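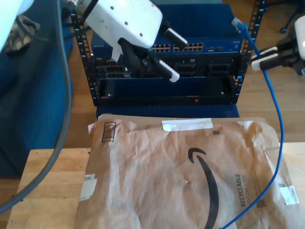

About Flitley Networks

Flitley Networks supplies, builds and looks after small network racks and structured cabling for offices, clinics, schools and community buildings. Most of our customers have one cabinet or open frame, a switch or two, a patch panel and somebody on staff who has been put in charge of it without asking to be. We do the cabling, label it, write it up and come back when something needs changing.

The business was started by Brijesh Tripathi, who had spent a long time as a cabling installer on other people's jobs and wanted to do smaller ones properly. Tala Khalaf joined to run the workshop and is now a partner in the business. Including the two of them there are 13 of us. We work out of a single building in Prirndale, with the workshop at the front and the store behind it.

What we do

Small racks. We supply open-frame racks and enclosed cabinets, desktop and wall mounted, up to full height. The rack is assembled in our workshop, fitted with the customer's equipment or ours, patched, powered up and left running before it goes out. If a site only needs a short frame with one switch and one panel, that is what we quote for.

Patching and tidying. A good part of our work is on racks that were fine when they went in and have been added to since. We trace every lead, take out what goes nowhere, replace leads that are the wrong length and colour them according to the site's own scheme. If the site has no scheme we use ours, which is blue for data, grey for phones, yellow for wireless access points and red for anything that must not be unplugged without a call first.

Structured cabling. We run horizontal cabling from the rack to wall outlets, terminate it, test each run and hand over the results. We don't do fibre between buildings. For that we will give you the name of someone who does.

Moves. When an organisation changes premises we take the rack down, pack it, move it and put it back up at the other end. Switches travel separately from the frame. Every lead is bagged and marked with the port it came from.

Leads and parts by post. Customers with a service agreement can order patch leads, cage nuts, blanking plates, rack screws and cable ties from the store. We post them out the same working day if the order is in before noon.

How a rack is put together

People often ask what they are paying for when the parts list looks short, so the order of work for a typical small build is set out below.

The site visit comes first. One of us measures the space, counts the outlets, looks at where the power is and asks what is likely to be added. We photograph the existing gear and note every label, including the wrong ones.

The layout is drawn next, on one page. It shows each rack unit by number from the bottom up, and what is in it. The customer signs the page before anything is ordered. Changes after that are fine but they are written on the same page and initialled.

The frame is assembled and squared. Cage nuts go in according to the layout. The patch panel and switch are placed close to each other so that most connections can be made with short leads. Spare units are left where the customer is most likely to want them, usually at the bottom.

Patching is done by one person from start to finish. We have tried sharing it and it takes longer. Leads run out to the side, down the rail and back in, and are held with hook and loop tape. We do not use nylon zip ties on data cable. They get pulled too tight and whoever comes next has to cut them off near live leads.

Each lead is labelled at both ends with the same number, and the number goes in the port schedule. The schedule is printed and put in a plastic sleeve on site, and a copy is emailed. We keep a copy as well, so if yours goes missing you can ring and ask for it.

The finished unit stays powered on in the workshop overnight. Tala checks it against the layout the next morning and signs the back of the page.

The workshop

The workshop has timber-topped benches along two walls and a long table in the centre for unpacking and sorting. Tools are kept on boards near the bench where they are used. Crimpers and punch-down tools are numbered, and each is checked on a sample lead at the start of the week.

The store holds 1,502 lines at last count, most of them small. Patch leads are hung by length and then by colour. Screws and cage nuts are in drawers, with the M5 and M6 on opposite sides of the room, as they used to be mixed up regularly. Used equipment that has been wiped and tested has its own shelves and is sold as used, with a short warranty.

Visitors are welcome by appointment. If you want to see your rack before it is delivered, tell us at the time of ordering and we will set a time. There is parking at the side of the building and a step at the front door. Let us know if the step is a problem and we will open the roller door.

Packaging and waste

We receive a lot of parcels and send a lot out. Cartons in good condition are used again, with the old labels covered. Padded mailers that can't be reused are sorted by type, and the paper ones go in the recycling once any tape has been taken off. Foam is kept for moving switches.

Copper offcuts go to a metal recycler and the money goes into the tea and biscuits tin. Old switches and panels taken from customer sites are wiped, tested and either returned, resold with the customer's permission or sent for electronic waste recycling. You get a list of what happened to each item.

Please don't post us batteries. If you have a dead UPS, ring first and we will arrange to collect it.

Service agreements

An agreement covers 2 visits a year, phone help in business hours, and updates to your layout and port schedule. On each visit we check that the rack is secure, the ventilation is clear, the leads are seated and the paperwork matches the rack. If we find something that needs parts we quote before doing it.

The annual fee for a single small rack is $700 plus GST. Larger sites are quoted individually. There is no lock-in period. If you cancel, you keep all the documents and we remove our phone number from the label on the rack.

We also look after racks we didn't build. The first visit is longer in that case and is charged separately.

Who we work with

Lakier does our sheet metal, including custom brackets and the shallow shelves we use in small frames. Nyberg handles electrical work on site. We are not electricians and will not move a power point or extend a circuit, even if it would only take a minute.

Our customers are mainly within an hour's drive of Prirndale. We will travel further for a full installation but not usually for a service call, and will say so at the start if we think a closer firm would suit you better.

Working here

We take on one trainee at a time. Trainees begin in the store, go on to making and testing leads, and then go out to site with one of the installers. You don't need experience. Good colour vision is tested for, as is being able to work up a ladder. Vacancies are listed on the jobs page when there are any.

Contact

The workshop is open Monday to Friday, 7.30 am to 4 pm. The phone is answered from 8. For a quote, send a photo of your current rack or the space where it will go, the number of outlets you need, and a daytime number. Brijesh replies to all quote requests himself, normally within two working days.

Page last updated 3 March 2024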